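Small fridge smells even after cleaning – what am I missing?

Posted by Harnine, 12/11/24

Hi everyone! I have one of those small white refrigerators that sits right on the floor in my spare room (I moved it in there in July, when the kitchen got too crowded), and it has picked up a stale smell that I can't shift. I've washed the shelves twice with dish soap, and I've left it unplugged with the door open for a whole afternoon. The minute I close it up again, back comes the smell. Nothing has spilled that I know of. Do I need a special cleaner, or is it time to let the poor thing go?

Wellington Lacerda

Oh, please don't throw it out yet! I looked after the little fridges in a guesthouse for years, and nearly 38 of them passed through my hands, so I've met this smell before. Soap is fine for the shelves, but the smell likes to live in the folds of the door seal and in the drain at the back, if yours has one. Take everything out, unplug it, and go along the seal with an old toothbrush and baking soda in warm water. Do the door shelf too, on the underside, where drips dry and get forgotten. Wipe it all down again with plain water and dry it well – a damp fridge that's been shut up will smell again by morning.

Then put a few spoonfuls of baking soda in a small cup, stand it on the shelf inside, and leave the rest of the fridge empty for a day or two.
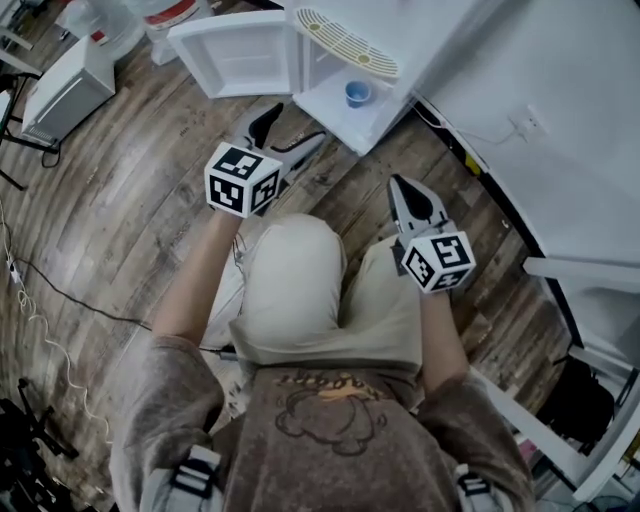
Change the baking soda after a month or so, and don't cook with the old stuff, please (my sister did once, and we all ate the pancakes out of politeness). If you have any vent covers inside, run a barely damp cloth over the slats as well, with the plug still out of the wall.

Plosero

coffee grounds work better imo. dry ones, in a saucer

Han

What Wellington said about the seal. Mine was black in the folds and I'd never once looked. If it still smells after that, check the drip tray on the back, if there is one.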